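Window and Sink Station Checklist, Simulated Kitchen, Before You Let the Robot Near It

I do this walkthrough every time we load a new kitchen build at Jarkura, and people keep asking me for my list, so here it is with my comments left in. The chore under test is wiping the window over the sink and then the counter in front of it. Can a machine do that yet? Sort of! Read on.

Build: Pistancombe kitchen, revision 15
Checked: 28 Jan 2025
Arm software: Usman planner, stock settings

1. Emergency stop responds from the keyboard and from the pendant
OK. I press both, every single time, even in simulation. You want the habit in your hands before there's a real arm swinging over a real sink.

2. Force limit on the wiping tool set and saved
OK, after a second try. The limit had gone back to the default when the build loaded, which drives me nuts. It's 60 newtons for the counter and we go a lot lower for glass. Please look at the number on the screen and don't trust the file.

3. Glass has a collision surface
OK. Last November we had a build where the arm sailed straight through the panes and the score sheet gave it full marks for a clean window. (I still bring this up at lunch.)

4. Window bars have collision surfaces too
PARTLY. The two thick uprights are fine. The thin bar up the middle and the one running across at mid-height stop the tool, but it snags where they meet. A person just lifts the cloth a little and goes around the corner without thinking. Our arm pushes, stops, thinks it over and pushes again. Needs a fix before anyone runs the long test.

5. Faucet keep-out zone
FAIL. The zone is drawn too short, so the top of the faucet pokes out of it. It stands right in front of the window, and any wiping path that comes down to the bottom rail has to deal with it. I've raised the zone on my copy – somebody please do it on the shared one.

6. Counter friction
OK. The pale counter with the faint diagonal pattern drags about like I'd want under a damp cloth. No complaints.

7. Lighting and camera exposure
COMMENT. The glass renders as a flat light gray with nothing behind it, so the dirt detector has an easy day. Real windows have trees and sun and the neighbor's truck. I'd call a pass here a pass for gray glass only. 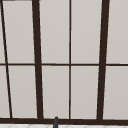
Checklist and comments by Chidubem Tamuno
Jarkura test group

8. Full wipe, top row of panes
OK. Slow but tidy. It leaves the corners, every one of them, and I'd have gotten told off for that as a kid.

9. Full wipe, bottom row
NOT RUN. See item 5. I'm not starting this until the faucet zone is fixed.

10. Log saved with the build number in the name
OK. The run is 108 in the Sutden folder.

So, would I let it do my own kitchen window? The upper panes, sure, with me standing there holding the stop button. Anything near the faucet, no way, I'll keep my rag for now. Send me the new build when items 4 and 5 are done and I'll go through the whole list again from the top.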